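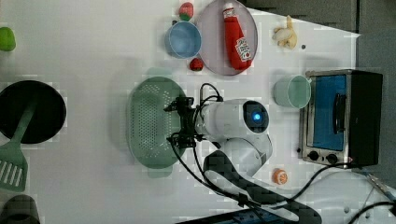 Ticket 492, Pleston store, label printer drops off wifi. Reopened Tuesday by me (Obaidul Ranasinghe). Same fault as March, prints fine for an hour then goes offline and the queue backs up. Test batch was a short run, four labels stuck in the queue. Two printed OK before it dropped. Rest never came out.

9:40 power cycled printer. Back online, printed 2, offline again.

9:55 swapped the power brick for the one off the Derklow unit. No change. Put it back.

10:20 checked the router. Printer gets a new address every time the lease renews, the till PC keeps looking for the old one. Thought we fixed this in March?? Notes from then say "reserved address" but there's nothing in the reservation list. Maybe lost when the router was replaced.

10:35 set reservation ending in .142, restarted print spooler, deleted stuck jobs. Had to delete the port and add it agian, till PC wouldn't let go of the old one.

10:50 sent 200 labels. All came out. Left margin is off, thats a separate thing, the template is set for the wider Longo roll. Not touching it today.

1:15 still online. Sent 600 more from the back office PC, stopped once for a roll change, carried on after.

Reply from Amândio Caldeira, Andwood support: please leave open overnight, lease renews at 2 am. If its still on the same address when you open, close it. Also send me the router model, the one on file is the old one.

Will do. Model to follow, sticker is on the underside and its screwed to the wall

Status: pending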